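4.2 Segmenting the loading task
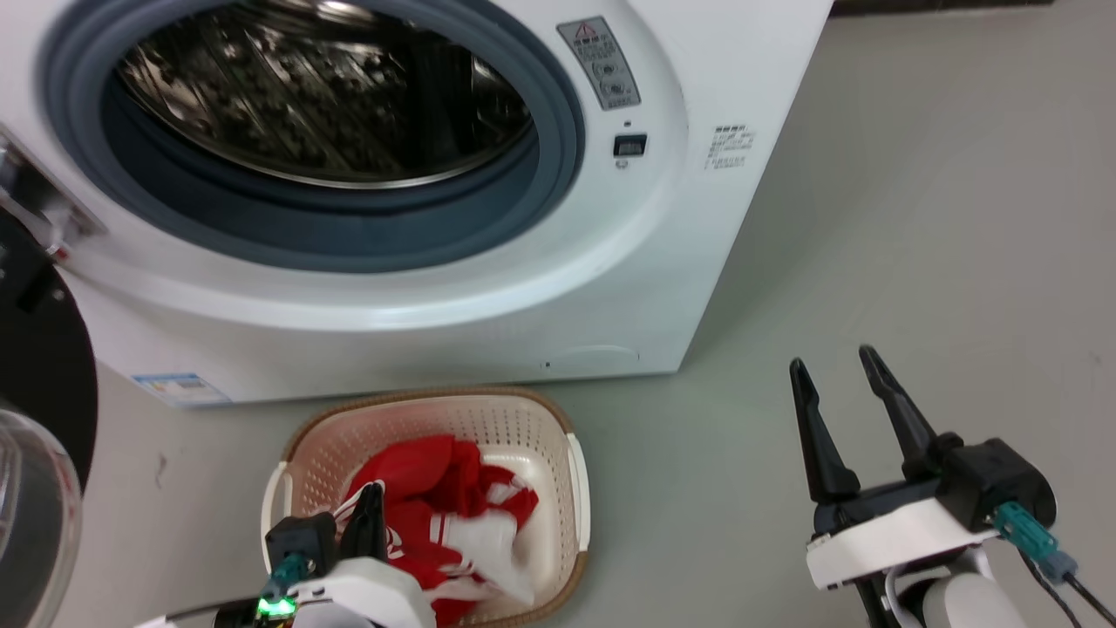
The controller treats loading as a chain of short skills, each with its own entry test. A skill may start only when its test passes on the current head camera view and the joint readings of both arms. The chain used in all trials is: reach, close, lift, carry, insert, release. Control returns to the planner after every skill, so a failed lift leads back to reach without restarting the whole episode.

The close and lift tests are kept separate. In early versions they were merged, and the planner often accepted a grasp that held only a fold of the garment. The close test now looks at finger gap and motor current alone. The lift test compares the cloth mask before and after a short upward motion and rejects the grasp if the mask has not changed enough.

Figure 3. Head camera view during the close skill. The left gripper is closed on red clothing in the basket; the right gripper is open above the floor. The washer door is open.

Each arm is assigned a role at the start of an episode. The acting arm runs the skill chain. The idle arm holds a parking pose chosen by the planner from a fixed set of 16, scored by clearance from the swept volume of the acting arm and by how much of the drum opening it hides from the head camera. The second term was added after Cropper's review of the Hodton logs, which showed that most insert failures came with a blocked view of the opening.

The drum opening is fitted as an ellipse on the gasket edge. The fit is refreshed before insert but not during it. Bright patches on the drum metal gave false edges in our first detector, so edge points inside the gasket's inner border are now dropped.

We recorded 160 episodes with the Lesteck planner and kept 101 for tuning the test thresholds. The remaining episodes were held back for Section 5. Thresholds were set once and shared by both arms.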